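Notebook, debate coding project, Pridville room
15 Dec 2025
Written by Mieke Groen. Leonor and Parisa please read the part on interruptions before you continue with tape B.

Where we are

The mayoral debate in Rallden is now transcribed completely, both halves. Halyna Kostiuk finished the last part yesterday evening and put it in the shared folder. The transcript has 1333 turns if we count every "yes" and "no" and "let me finish" as a turn. I am not sure we should, see below.

The debate was between Figueiredo (the sitting mayor) and Skondutano (the challenger, from the council opposition). It was held in June in the old theatre, with one moderator from the local radio. The agreed rules were: opening statements of two minutes, then six themes, each theme with one answer of ninety seconds per candidate and then an open part. The order of the first answer changed with each theme. Closing statements were in the reverse order of the opening ones.

I write the rules down again since I had to look for them three times this week. The paper copy is in the blue folder, the second one from the left.

Reading of the first half

I watched the first half again this morning without the transcript, only with the sound and a pencil. My feeling from the summer was that Skondutano interrupted much more. After today I think this feeling came mostly from the housing theme. In that one theme he speaks into almost every answer of the mayor, and the moderator loses her line two times. In the themes before it (bus lines, school meals) he is rather calm, and it is Figueiredo who begins to speak too early.

So the impression that stays in the head is made by one theme. For the report we must give the interruptions per theme and also per minute of open part, because the open parts were not equally long. The moderator let the housing one go on much longer than agreed.

Things I heard today that are not in the transcript:
- in the bus theme somebody in the hall laughs, and Figueiredo answers to the laugh and not to the question
- after the school meals the microphone of Skondutano is low for one sentence. Halyna wrote [unclear]. I think he says "that was your budget", but I would not put it in without a second listener
- the moderator says "please" very often in place of a name, so it is not always possible to know who she is stopping

The second item is important, since the newspaper printed this sentence with the word "promise" and not "budget". Leonor, could you listen with the good headphones, and please do not look at my version first. (I know you just read it. Then Parisa.)

Interruptions, the definition

We have a problem here and it is partly my fault. The first codebook says: an interruption is when a speaker begins before the other has finished his or her turn. Leonor and Parisa coded the same seventy turns... no, I correct this, it was a block of 70 from the housing theme and they disagreed on 11 of them. I looked at each of these. Nearly all are the same kind of case: the other person says a short thing like "not true" and the main speaker simply goes on.

Leonor codes this as an interruption. Parisa codes it as a comment from the side. Both are correct with the codebook as it stands.

My proposal is to have two codes:

INT = the second speaker starts, and the first speaker stops or has to repeat.
SIDE = the second speaker says something short, the first speaker continues without a break.

And if the moderator steps in, we code what happened before she stepped in. Her own speaking over the candidates gets the code MOD and is never counted for a candidate.

I tried it on the first four pages of housing. It went quickly and I had only one case where I could not decide. Figueiredo stops, but she stops to drink, one can hear the glass. I gave it SIDE. Maybe we need a note field for such things.

Leonilde Cunha asked by e-mail if the two codes will make the old counts useless. Not completely. Everything that was coded as "no interruption" can stay. What was coded as interruption has to be opened again and divided. It is boring work but it is not long. 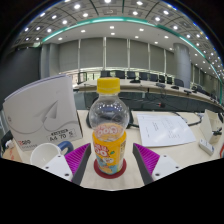 Speaking time

I measured the speaking time with the marks in the sound file and not with the official clock of the theatre. The clock was stopped by hand and the person who stopped it was sometimes slow, above all at the start. In my measure Figueiredo has a little more time in total. With the clock it is Skondutano. The difference is small in both, and I would not like to see a title over it in the report.

What I find more interesting is how the time was used. Figueiredo uses the whole ninety seconds each time and is stopped by the bell in four themes of six. Skondutano ends early in the first themes and then asks for the rest of his time later, when he needs it. The rules say nothing about this. The moderator allows it once (housing) and refuses it once (library), and he complains about it in his closing statement. A reader who has not seen the library part will not understand that complaint, so please keep these two places linked in the table.

About the questions from the hall: there were cards on the seats, and the radio says that about 1000 people followed at home and could send questions too. I could not find out how the questions were chosen. I wrote to the station and have only an automatic answer. Until we know more, we should write "questions read by the moderator" and not "questions from the public".

Topics and answers

Parisa's idea to mark for each answer if it really answers the question is good, but I have doubts how we do it in a fair way. I tried with three values: answers, answers partly, does not answer. With "answers partly" I put nearly everything there. This tells us nothing.

Other way, which I tried after lunch: first write in one line what the question asks for (a number, a date, a yes or no, a reason, an opinion). Then only look if this thing is in the answer. For the bus question the moderator asks for a date when the evening line comes back. Figueiredo gives reasons, costs, a thank you to the drivers, and no date. Skondutano says "in my first year". This is a date in a weak sense. I coded it as yes with a remark.

The swimming pool question is badly made, it contains three questions in one. Both candidates choose the easiest of them. I don't think we can hold this against them. Proposal: split it, and code only the part that each one picked up, and mention it in the method section.

Tone words

Halyna made a list of strong words from the transcript (liar, shame, ridiculous, dream, nightmare, and so on). I removed "dream" since Skondutano uses it in a positive way for the river park, and the word appears there many times. "Shame" stays, but one must look at it each time. The mayor says once "it is a shame that it rained", about the summer fair, and the list counted it as an attack.

The word "liar" is not said by any of the candidates. The newspaper had it in the title. It comes from a man in the hall, one can hear it quite well, before the break. I checked twice. This should go in the report with the time mark, in a neutral sentence.

Mistakes I made today

I saved the corrected codes of bus and school meals over the old version. Halyna had a copy, so all is well, but from now we put initials at the end of the file name.

I also exchanged left and right. In the video Figueiredo stands at the left lectern in the first half and at the right one after the break. In my notes from the first viewing I wrote only "left speaker", so these notes must be read with care. From page 9 on I corrected the names with a green pen.

To do

Parisa: listen to the low microphone place, write down what you hear, do not discuss it before.
Leonor: open all old interruption codes in housing and library, divide in INT and SIDE.
Both: code one new block separately with the new definition. I suggest the pool theme, nobody has touched it yet.
Halyna: time marks for the closing statements, and the man in the hall.
Leonilde: do we need permission from the theatre to quote the sound file, or is the radio enough?
Me: rewrite page 2 and 3 of the codebook, write to the station again, ask if the paper will show us where "promise" came from.

Open question for the next time: do we code the handshake and the small talk before the opening statements? The microphones are already on there. Skondutano asks if the water is for both of them and Figueiredo says something I can't understand, and then the music starts.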